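Dishes by hand, quick notes

Dishwasher died in July and we never replaced it. Small kitchen, one sink, four people eating at different times. So, what works here. Skip whatever you already do.

Scrape first. Everything. Into the bin, not the drain. Rice is the worst, swells up and sits in the trap.

Glasses first while the water is clean. Then silverware, then plates and bowls, then the greasy stuff. Pans dead last. If the water goes gray halfway thru, dump it and start over, costs you two minutes.

Eggs and oatmeal: cold water soak. Hot sets the egg on like glue. Cheese is the other way round, hot and a good squirt of soap, leave it 16 minutes or however long your coffee takes.

Soap goes on the sponge, not in the basin. Shireen Rampersad downstairs told me this and my bottle lasts twice as long now. One squirt does maybe ten plates.

Burnt pan. Baking soda, enough water to make a paste, walk away. Overnight if it's bad. Don't go at it with a knife, I have a Hovland skillet with a scar across it to show for that.

Wood spoons and boards, never soak. Wash, rinse, stand on edge. Mine split after one night in the sink.

Tea stains in mugs, a little baking soda on a damp cloth. Coffee the same. Thermos lids have a rubber ring, pull it out once a week and smell it. You'll see.
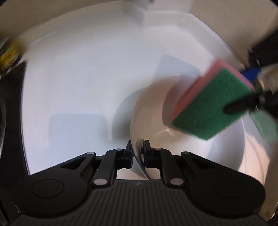 Bowls get washed badly more than anything else I pull out of the rack. People do the middle and quit, and the rim stays greasy where your lip goes. Tip the bowl on its side in the sink and get the sponge right down inside, pressed against the wall, then go round. A green and pink one like this is fine for white ceramic, foam side for everyday, green scouring side only for stuck on bits. Keep the green off nonstick and off anything with a gold edge. Turn it over and do the foot ring too, that's where the stack picks up grease from the bowl underneth.

Sponges: squeeze out hard, stand up to dry. Never leave it lying in the basin. Smells, toss it. I buy the big pack and swap every couple weeks.

Sink last. Wipe the walls and the ledge, rinse, done. White sinks show tea, so same baking soda trick. Hang the towel open, not bunched on the oven handle.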